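Cadi Lougher owns 80 hangers and has opinions about all of them

I met Cadi Lougher over a very large pot of coffee, and within five minutes she'd asked me what I do with my shirts when they come out of the wash. (I leave them in the basket until I need one. She took it pretty well!)

Cadi runs Wovimham, a small laundry and mending business she started in November with her friend Tsegereda Tsegaye. Before that she spent years doing the washing for Lencho, a guesthouse with more beds than dryers, and that's where she got stubborn about hanging things up.

"People think ironing is the job," she told me. "I hardly iron at all. If a shirt goes on the hanger straight, with the collar up and the shoulders sitting where shoulders sit, gravity does most of it while you're eating lunch."

Her method starts on the bed, which surprised me. I'd always pictured a table. "A table's too narrow! You lay a sleeve out and it falls off the side. A bed with just the sheet on it is the best work surface in the house. Push your pillows up to one end, hold the shirt up by the top, let it drop, and find the hem with your other hand. Then you know what you're dealing with."

I asked about shirts in two colors, because I have a sports shirt that always seems to dry in a knot. She got quite excited about that one. "Oh, those are easier! The dark bits are like a map. If you can follow the trim all the way around, the shirt's the right way out and it isn't twisted. Plain white ones are the real misery."

Then there are the hangers. Cadi likes wood and buys them secondhand, 20 at a time if she can, and she and Tsegereda still argue about whether wire ones should be allowed in the building. "Tsegereda says a hanger's a hanger. She's wrong, and you can print that."

She's just as firm about where they go. Metal rack, front bar first, hook over from the near side, and a hand's width between one shirt and the next. She hung 273 shirts this way in her first month and wrote every one down in a notebook, which she showed me, pages and all.

Did she ever get tired of it? "Of folding, yes. Folding I'd give up tomorrow. But I like hanging. You pick up this crumpled thing and a minute later it looks like a shirt again."

I went home and hung up everything in my basket. It took most of the evening and I ran out of bar.
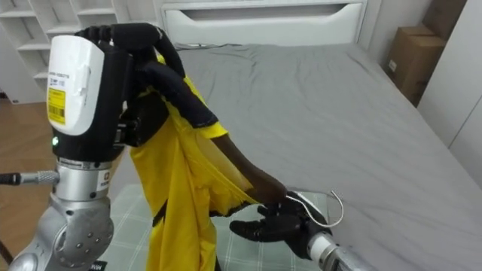
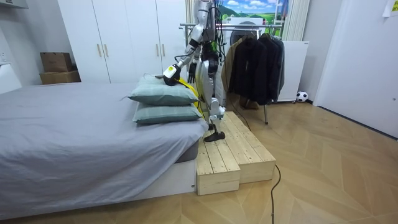
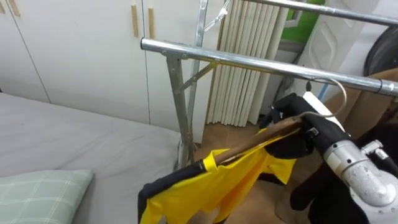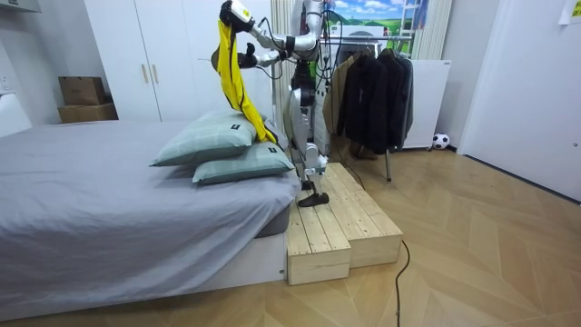 The yellow shirt with its dark trim, over the bed and, in the third picture, on a wooden hanger at the rack.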